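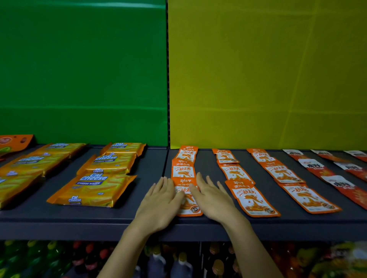
Do shoppers buy more of a snack when it is moved to eye level? Sometimes, but the gain is smaller than the trade literature claims, and in our data much of it comes out of the sales of the packets next to it.

Figure 3. Packets stacked on a shop shelf, with green and yellow back panels.

4.2 Shelf height and sales

The belief that eye level sells is old and rarely tested with care. Srisuk's study of the Tavero shops is the one most often cited, yet it compares a single week before the move with a single week after it, and the second week fell in a school holiday. Her later work on Husow is better, though it leaves out any product that ran out of stock - exactly the products one would want to know about.

We used till records from 22 shops in the Sukprasert chain and followed 154 snack lines through November. Of the 3649 recorded changes of position, only 561 involved a change of height with no change in price, facing or neighbour. The rest tell us little, and we have set them aside. Earlier authors did not.

Within the smaller set, lines moved up to eye level did sell better in the first week. By the third week most of the difference had gone. Total sales for the bay hardly shifted, which suggests that shoppers swapped one packet for another. Ratanaporn has argued that colour blocking behind the goods strengthens the effect of height. We could not test this, as panel colour was not recorded in the chain's shelf plans, and we doubt that her own sample could either.

A further problem is who decides on the move. Managers tend to raise lines that are already doing well - the Tarance shelf guide tells them to - so some of the rise would have happened on any shelf. Until moves are assigned at random, claims about height should be read with caution.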